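Grenlow to change curbside metal sorting rules in February

Grenlow will accept loose can lids and other small metal pieces in curbside recycling bins starting in February, the town's public works department said Wednesday. Under the current rules, metal items smaller than a jar lid go in the trash.

The change follows the installation of a new screening line at the Correa transfer station, which handles recyclables from Grenlow and 4 neighboring towns. The old line dropped small, flat items through its first screen along with broken glass, and the mixed material was sent to landfill. The new line, built by Lullance, passes that material over a magnet and then an eddy current separator, which recovers steel and aluminum in separate streams.

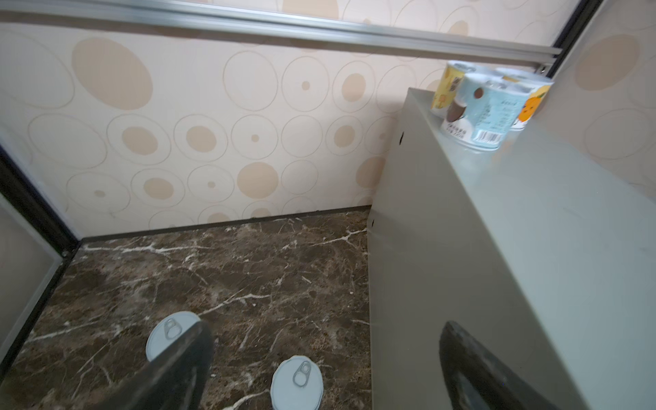

During a trial period the station recovered 588 pounds of small metal from 27 truckloads. Most of it was steel. The department said the recovered metal was clean enough to sell at the standard scrap grade.

Residents should rinse metal items before placing them in the bin. Lids may be left loose or put inside an empty steel can with the top pinched shut. Plastic caps, foil pouches and lids with a bonded paper or foam liner are still excluded, as are batteries of any size.

Collection days will not change. Households on the Greltis Road route, where bins are emptied every second week, will receive a revised sorting card with the next utility bill. The card will also be available at the town hall front desk, which is open until 5 p.m.

The monthly collection fee stays the same through the end of the current contract.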